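Noltura: teleoperated knob-fiddling in simulation

What you get

200 episodes of a person steering a simulated arm towards a black box covered in controls, and now and then arriving. Everything was driven by remote control from the Zeva desk, using the Rirard handset, which has a dead zone you will come to know well.

Layout

One folder per episode. Each holds joint angles, gripper state, the operator's raw input and the rendered views. Timestamps are in simulator time. Wall-clock time was dropped in January out of kindness to the operators.

Length is capped at 4000 steps. Anything that hit the cap is marked "timeout", including 18 episodes in which the operator was, by their own account, nearly there.

Known problems

The raw input and the joint angles disagree by one step in the older episodes. Run the Tetteh alignment script first, or train a policy with a slight hangover.

Table grain and floor texture vary between batches. Lighting does too. The shadows are harsh and we like them that way.

Success labels were set by hand. Two labellers, one argument, see labels_notes.txt.

Splits

Hold out the last 60 episodes for testing. Please don't tune on them. We did once and felt marvellous for an afternoon.

Sample views
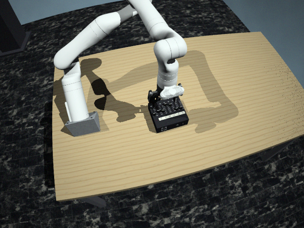
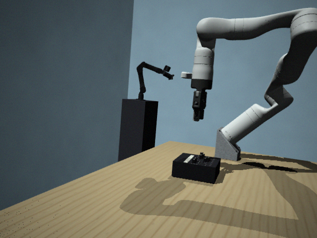

Rendered views of the white arm and the black box, Noltura set.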